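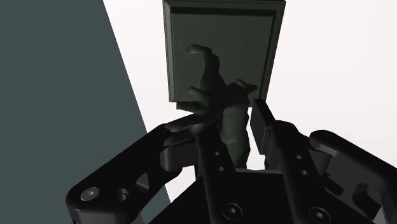 Siriporn Somboon said the bronze should be poured within seconds of leaving the furnace, and that anyone who wanted to watch had better stand where they were told. It was the first thing most of us heard on arriving at the Skikside foundry open day on 09/11/2022, and she repeated it at the door of each room.

The foundry is in two brick sheds behind the old goods yard at Brargate. It casts small bronzes for sculptors, along with door furniture, plaques and the occasional bell. Visitors were taken round in groups of 12. Our tour began in the wax room, which smelled of candles and was the warmest place to stand until we reached the furnace.

Most of the work is done by the lost-wax method. A rubber mould is taken from the sculptor's original, and wax is brushed and then poured into it to make a hollow copy. The copy is cleaned up by hand with small heated tools. Seams are taken off, air bubbles filled and fine lines cut back in. Wax rods are then fixed on to make the channels through which the metal will run. We were allowed to try joining two rods on a practice piece. Mine came apart when I picked it up.

In the next room the waxes are dipped in a ceramic slurry and coated with fine sand, then hung up to dry. Each one gets 7 coats, with coarser sand for the later ones. Drying can't be hurried. In damp weather a shell may need an extra day between dips, and April is usually a poor month for it. After that the wax is melted out and the empty shell is fired.

The pour took place at half past eleven. The furnace was running at a little over 1,000 degrees and two people lifted the crucible out between them on a long-handled frame. Very little was said. They filled five shells standing in a bed of sand, skimming the metal before they started. It was over much sooner than I had expected, and we then went for tea while the shells cooled.

Defne Dağdelen runs the finishing bench and took us through patination in the afternoon. The bronze is heated with a torch and chemicals are brushed on to bring up browns, greens or near-black. She uses a wax called Grallia for the last coat and buffs it with a shoe brush. Her advice for bronzes kept at home was to dust them with a soft dry cloth and keep metal polish well away from them.

The Erdem gallery next door had a small display of finished castings, open until four. There is parking in the goods yard, though the surface is rough and the entrance is easy to miss coming from the station side.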